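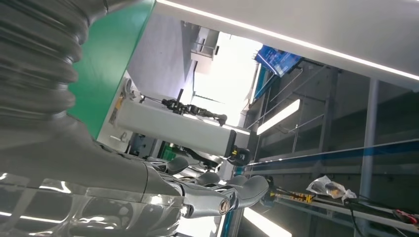
Wrist camera only: first numbers

I spent most of May finding out how far the Skiser policy gets with no overhead view. Same training set, same jointed gray hand, just the wrist camera feeding it. With both views it finished 86 percent of the pick trials. With the wrist view alone it got 71, better than I guessed.

Most of the misses came in the last 2 cm, where the fingers hide the part. Ruth Palomino thinks a short memory of earlier frames would help — four, maybe more. I'm training that version now. Logs are on the Mamani drive.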